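Notes for the Wickramasinghe room talk, October
Wood tables and why I love wiping them down

OPENING (stay off the slides for the first minute)
Say hello, thank the Vernico people for the coffee. Ask who has a wood table at home, then who has oiled one. Wait for the laugh!

I've cared for tables for 13 years and I still get excited when I run my hand over a good top. Start with the grain, always. Find out which way it runs before a cloth goes anywhere near it. 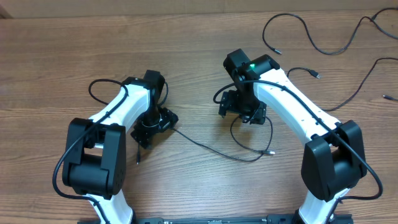 Long strokes, end to end, with the grain. People love to scrub in circles (I did it for years!) and then wonder why the finish looks cloudy in the evening light. Slow down here and act out the stroke with the cloth.

COLOR
My favorite part, so watch the clock. Brown is never one brown. Get down low and you'll find tan bands next to dark reddish ones, and every one of them drinks up oil at its own speed. Tell the Mornon story: 44 tabletops in one hall, 281 rags, and I wanted to take every single table home.

Pause for questions about stains. Someone will ask about coffee rings. Answer: soft cloth, a little warmth, plenty of patience, and try a hidden corner first.

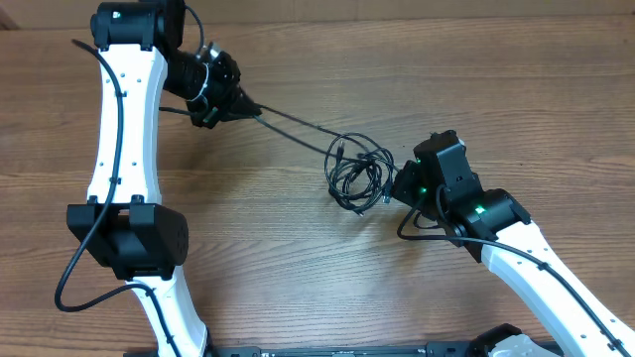
THE YEARLY ROUTINE
Dust, wipe, dry, oil, wait overnight, buff. Pass around the Prareck cloth and let them feel how soft it gets after a few washes. Mention coasters, but don't nag.

Handout is on the chair by the door. Room 1264 is ours until 4 p.m., so stay and try the oil on the scrap boards!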